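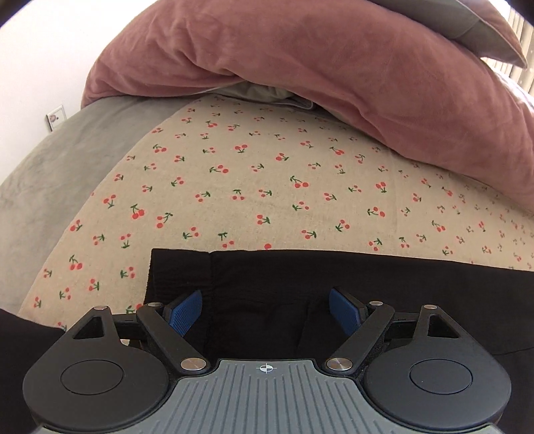
Bed Makers / Turnover Cleaners – furnished apartments (5 openings)

Grarilard Furnished Stays
Ref 2792
Part time, could grow into full time
Start: October, sooner if you can

Quick version: we have 26 furnished apartments in three buildings (Moson, Prado and the newer one, Kerkero) and need people who can make a bed properly and fast. Mostly beds and bedding. Some light cleaning. Days are busy, 10 am checkout to 3 pm check in, so the work is squeezed into the middle of the day. Good for school hours, good for students with late classes.

Posting this again because two people moved away at the end of summer and the Kerkero building opened earlier then planned.

What you'd be doing

Stripping beds, checking the mattress and the protector, putting on the fitted sheet, doing the duvet and pillows, folding the throw blanket. Sorting linens for pickup – whites, colors and darks in separate bags, fleece by itself. Wiping down nightstands and outlets and window sills. Dusting blinds (vertical ones in a lot of the bedrooms, they take longer than you'd think). Looking under the bed and between the mattress and the wall, every time. Texting the office if anything is stained, torn, or missing.

Bathrooms and kitchens are done by a separate crew in Moson and Prado. At Kerkero you would help with the kitchen too, for now.

About our bedding

We don't do hotel white. Every apartment has its own set and guests like that, we get asked where the sheets come from. Prints, solids, heavy duvets, plush blankets. So you need to be able to tell which piece goes where, there's a card inside each linen closet door listing what belongs in the unit. Read the card. Please don't swap a pillowcase from next door becuase it's closer.

Fitted sheet corners all the way under. Print running straight, if there's a print. Duvet shaken out and spread, no lumps in the corners of the cover. Blanket at the foot or along the side, depends on the unit, card says which.

Dark linens – lint roll before you leave the room. Black shows everything. We had more comments about lint on darks last winter than about anything else, so it's on the checklist now and the lead does look.

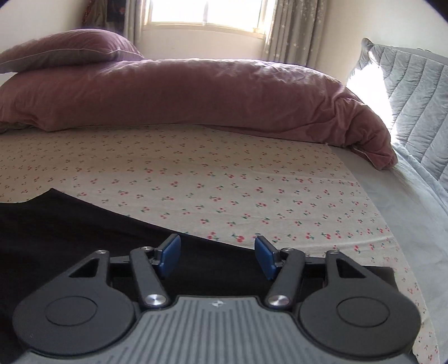

Black fabric on one of the beds.

You should have

Some experience with cleaning, laundry, housekeeping, care work, or just a big household. We'll train the rest.
Able to lift a mattress corner over and over, and carry a full linen bag up one flight (Prado has no elevator)
A phone that takes texts
OK being on your feet for 4 to 5 hours
Basic English or Portuguese, either is fine
Allergic to fleece or feathers? tell us first, we can put you in units that don't have them, there are several

Nice to have: can sew on a button or close up a split seam. Driver's license for the odd linen run between buildings.

Hours and pay

Shifts 10 am to 3 pm, three to five days a week. You pick your days by the 20th of the month before. Holidays are busy and we do need most people on for those, sorry.
Hourly, paid every two weeks. Rate depends on experience and we'll give you the number on the first call, before you come in for anything. Paid training, two shifts alongside a lead. Extra hour paid if you're asked to cover two buildings in one day.
Shirts provided. Wear your own pants and closed shoes. No rings or bracelets while making beds please, they snag the plush blankets.
Lunch break is paid. There's a microwave at Moson and a decent bakery across from Prado.

Trial shift

Everyone does one, it's paid, takes two hours. You strip and make three beds with a lead there to answer questions. No timer on the first bed. Second and third we look at pace a little. Bring water. You'll know by the next morning if it's a yes.

How to apply

Text or call the office and ask for Kátia Peixoto, or stop by 3655 Prado, side door, between 8:30 and 9:45 am. After that everyone is out in the buildings and the door will be locked. No resume needed. Send us:

– your name and best number
– days you can work
– any cleaning or laundry jobs you've had, one or two lines is plenty
– which building is easiest for you to get to
– when you could start

Put ref 2792 in the message so it doesn't get mixed in with the maintainance job, that one is a seperate posting and has its own number.

If you applied in spring and didn't hear back, please try again – we only had one spot then. Friends applying together is fine, say so and we'll try to put your trial shifts on the same day. We can't promise the same building.

Kerkero spots get filled first. After that Moson, then Prado. Posting comes down when all 5 are taken.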